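Flusetti Wooden Cutting Board Review

April 30, 2025
By Leobardo Cuautle

I bought the Flusetti board in February to replace a plastic one that had gone fuzzy in the middle. It cost $100 at Aguiar, the kitchen shop in Podgate, which is more than I had ever paid for something to chop onions on. I have used it daily since then, mostly for vegetables and bread, and I have a fair idea now of what it does well and where it falls short.

It is a plain rectangular board in a honey-colored wood with a straight grain. It came in a cardboard sleeve with a care leaflet and no oil, which I had to buy separately. Mine had one rough corner out of the box. A minute with fine sandpaper took care of it.

On the counter

Our countertop is white marble with gray veins. I mention it because marble is the hardest surface I know for keeping a board in place. The plastic board used to slide whenever I pushed down on a squash. The Flusetti is heavy enough to stay where it is put for most jobs, but for anything hard I still lay a damp dish towel under it. It has no rubber feet. Some people will want them. I prefer a board without, so I can flip it and use both sides.

The squared corners are good for scraping chopped food into a pan. They are less good if you bump into them while carrying the board, and they will chip marble if you drop it. I have not done that yet.
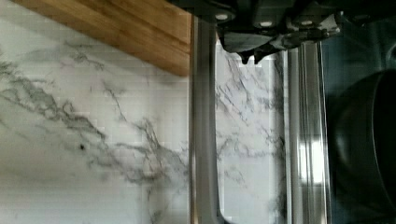
Cutting

Knives feel fine on it. I use one chef's knife for nearly everything and have sharpened it at about the same rate as before. The wood takes marks, as any wood does, and after the first week it had a patch of fine lines in the center. They are shallow and I can't feel them with a fingertip.

There is no juice groove. For bread, herbs and carrots this doesn't matter. For tomatoes or a roast chicken it does, and I put the board inside a baking sheet when I carve. If you cook a lot of meat, buy a board with a groove.

Onion smell stays for a day or so if I only rinse. Coarse salt and half a lemon clears it.

Size and space

The board is large, and you should measure before ordering. We have a stainless steel toaster oven on the left end of the counter, with a two-slot toaster and the kettle in front of it, and the cutting board goes to the right of those. The back wall is taken up by the spoon crock, the jars and whatever cereal is open. With all that out there is still room to work, but I had to move a few things to get it. In a small kitchen I would look at the next size down.
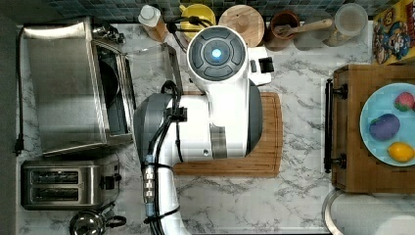
Page last changed: 14 days after first posting, to add the note on oiling

Toast crumbs are a nuisance with this layout. They get under the board and scratch the marble if the board is dragged, so lift it and wipe.

Care

The leaflet says to oil the board before first use and then once a month. I found that too little. For the first few weeks I oiled it every 7 days, and it soaked up all of it each time. Now I do it when the surface starts to look pale. Wash it by hand, dry it with a towel and stand it on its edge. The leaflet says a wooden board can take up to a day to dry through, and I leave mine overnight.

Man-lok Mak, my neighbor in Stestville, has the same board and left it lying flat and wet for a weekend. It cupped slightly. He turned it over, left it under a stack of cookbooks and got most of the curve out, but it still rocks a little on his counter. Mine is flat.

Would I buy it again

Yes, at this price but not much higher. The finish could be better for the money, and oil ought to be included. What I like is the working area and the weight. I can have an onion, two peppers and a pile of parsley going without anything rolling onto the floor.

Skip it if you want to use the dishwasher, or if you have trouble lifting heavy things out of a sink. My mother tried it for a day and went back to her thin plastic one.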